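How Do Things Get Found in a Big Storeroom?

Have you ever lost a sock in your own bedroom? I have, plenty of times! So when I first went to look at how the Bulier storeroom keeps its things in order, I wanted to steal some ideas. There are 1,313 different things to keep track of, and my sock drawer can't even manage socks.

The first trick is bins. Lots and lots of plastic bins. A bin has stiff walls and a thick rim along the top, so it keeps its shape even when it's full, and small things can't roll away and hide. Many bins have ribs too (raised lines on the outside). Ribs work like the folds in a paper fan — they make a thin wall much stronger.
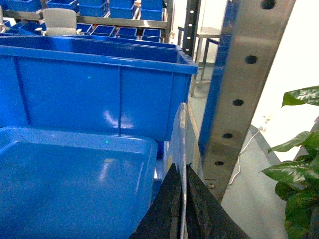 The next trick is the shelf posts. Lots of storeroom shelves hang on metal posts with holes punched all the way up. Why holes? So you can move a shelf! If you need room for something tall, you unhook the shelf and hook it back on higher up. It's a bit like moving the racks in an oven.

Now for my favorite part, the flow rack. Its shelves slope down toward the front, and they have tracks full of little wheels. You load a box at the back, and it rolls down to the front by itself. When somebody takes the front box, the next one rolls into its place! That means the oldest box gets picked first, and nothing sits forgotten at the back for years (unlike the crackers in my kitchen). 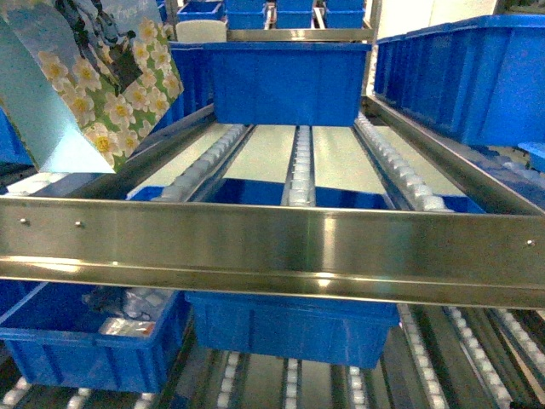 A flowery gift box and the little white wheels of a flow rack.

Want to try it at home? Lay 2 rulers side by side with a small gap, prop one end on a book, and put a row of marbles in the gap. Take away the front marble and watch what the others do. Then try a thicker book.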